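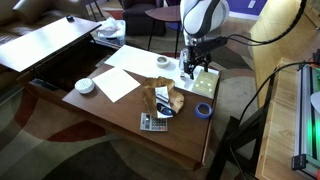
2. Planning and budgeting before you order

This section covers what to settle before a purchase order goes out for a Vida arm and Nerkik gripper to be used at household furniture. Installation and wiring are in the sections that follow. Read this one with a floor plan and a tape measure at hand.

Choose the task first

1. Write down the objects the arm will pick up. Use the real ones, with their real sizes. A list for a living room table might run: roll of painter's tape, roll of white tape, calculator, sunglasses, loose paper, a wooden bowl.

2. Mark the widest object and the flattest object on the list. The widest sets the gripper opening. The flattest sets how close the fingertips must get to the surface. Paper lying flat is the hard case for a parallel gripper and should be quoted as a separate task.

3. Measure every object at the point where the fingers will close, including any part that sticks out. Add finger thickness on both sides. An opening that clears the object on paper may still hit whatever is next to it.

4. Note any furniture that moves. A lift-top table has two working heights and an open compartment, and the arm must be able to clear the raised top. Plan the reach for both positions.

Note: Reach is measured from the base, at gripper height, with the gripper pointing down. Catalog reach is usually given with the arm straight out and will be longer than what you get.

Choose the mounting position

5. Decide between a floor stand, a counter mount and an overhead mount. Price all three. The mount is often left out of first budgets and then bought in a hurry.

6. Check the floor. A stand on a rug can settle over the first weeks, and the calibration shifts with it. If the rug has to stay, budget for a base plate and a repeat calibration after 10 working days.

7. Trace the cable route from the gripper back to the controller, with the arm in its farthest pose. Order the cable for that length plus a service loop. Joining two short cables voids the Bratard connector rating.

8. Find the wall outlet and confirm what else is on the circuit.

CAUTION: Do not size the arm from the weight of the object alone. The gripper, the wrist camera, the brackets and the cable at the wrist all count against the payload.

What to put in the budget

The base price of the arm is the easy line. The lines below are the ones most often missing from requests sent to Fidton.

Gripper body and one set of fingers
Spare fingers, pointed and flat
Wrist camera and bracket
Mount or stand, with base plate if needed
Wrist cable, cut to length
Task lighting
Calibration target
Storage bins for the object set
Replacement objects
Operator training
Service visit, first year

Fidton quotes fingers by the set. Order two spare sets if the arm will work near a table edge, where the tips take most of their damage. Lead time on spares is 32 working days and they cannot be rushed.

Set aside 3000 dollars for changes after the first month of use. Sites that spend the whole amount up front tend to come back for a different bracket or longer fingers, and that order then waits for the next budget year. If the reserve is not used, move it to the service line.

Edge clearance

Many tables have a raised or rounded rim. Objects close to the rim can leave one finger with no tabletop under it. Check this before you choose finger length.

9. Place the widest round object beside the rim.

10. Lower the open gripper by hand guiding, arm at reduced speed, until the fingers are on either side of the object.

11. Look at the wrist camera view. Both fingers and the object should be in sight, and the rim should be easy to tell apart from whatever is behind it. A glossy rim can throw a bright line along its length. If the line makes the edge hard to find, add a diffuser to the lighting order.
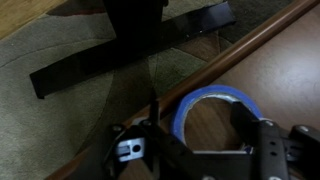 Page last changed: May - E. Phillips, revision 2

12. Check whether either finger could touch the rim on the way down. If it could, turn the wrist and try again before changing fingers. A turned wrist costs nothing.

13. Record the wrist angle and the finger type on the planning sheet. Fidton needs both to confirm the quote.

Note: Patterned rugs and dark furniture legs can be in the camera's view past the edge of the table. Depth settings are covered in the camera section. For planning purposes, allow half a day of an engineer's time to mask the floor area.

CAUTION: Hand guiding must be done with the enabling switch held. Keep fingers out of the space between the gripper and the rim.

Before you send the order

14. Compare the planning sheet with the quote, line by line. Part numbers for left and right finger assemblies differ by one character.

15. Confirm who will receive the crates and where they will be opened. The arm ships apart from the stand and may arrive first.

16. Have the budget holder sign the sheet. Unsigned sheets are returned.

Questions about quotes go to Eirlys Phillips at Fidton. Include the planning sheet number - requests without one are held until it is supplied.

Next section: Unpacking and parts check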